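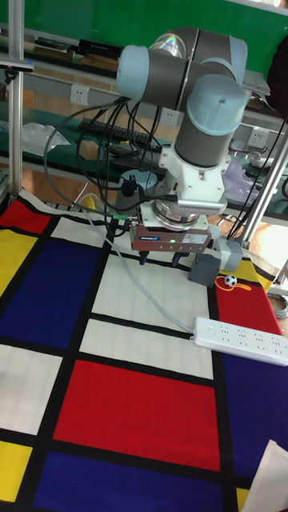
Le bras au-dessus de sa table, pince vers le bas. Atelier de Plirkora, juillet.

Visite chez Plirkora : une matinée à la collecte

L'atelier occupe le fond d'un ancien dépôt, derrière les locaux de Hesport. Nous étions une petite dizaine à avoir réservé pour la visite du 27 juillet 2022, ouverte au public sur inscription. Il faut laisser son sac à l'entrée et signer une feuille.

On commence par une courte présentation debout. Plirkora ne fabrique pas de robots. L'équipe enregistre des démonstrations : un opérateur guide le bras à distance, le bras prend ou déplace un objet, et tout est gardé — images, positions des articulations, ouverture de la pince. Ces exemples servent ensuite à entraîner un modèle, qui doit refaire le geste sans opérateur. Le projet s'appelle Adugna et a démarré en avril. Le compteur affiché au mur indiquait 1390 épisodes.

Le poste lui-même est plus petit que je ne pensais. La table est recouverte d'une nappe à la Mondrian, rectangles rouges, jaunes, bleus et blancs bordés de noir. Un visiteur a demandé pourquoi. Réponse : on change régulièrement de nappe pour que le modèle ne s'habitue pas à un seul fond. Dans le même esprit, les objets ne sont pas rangés. Un mini-ballon de football noir et blanc avec une ficelle jaune orangé autour, une petite boîte gris foncé près des doigts de la pince, une multiprise blanche et son câble en travers de la nappe.

Un épisode dure jusqu'à 36 secondes. Au-delà, il est arrêté et classé à part. Les essais ratés sont conservés aussi, avec une étiquette. Les opérateurs travaillent par séries de 20, puis font une pause, et deux personnes relisent les enregistrements l'après-midi avec un logiciel maison, Prallero. Nous avons vu l'écran de relecture, assez austère : une vidéo, des courbes, trois boutons.

La visite dure une heure et demie. L'entrée est gratuite, l'escalier du fond est raide et il n'y a pas d'ascenseur. Pour se garer, mieux vaut passer par la cour de Hesport, le portail côté rue restant fermé le matin.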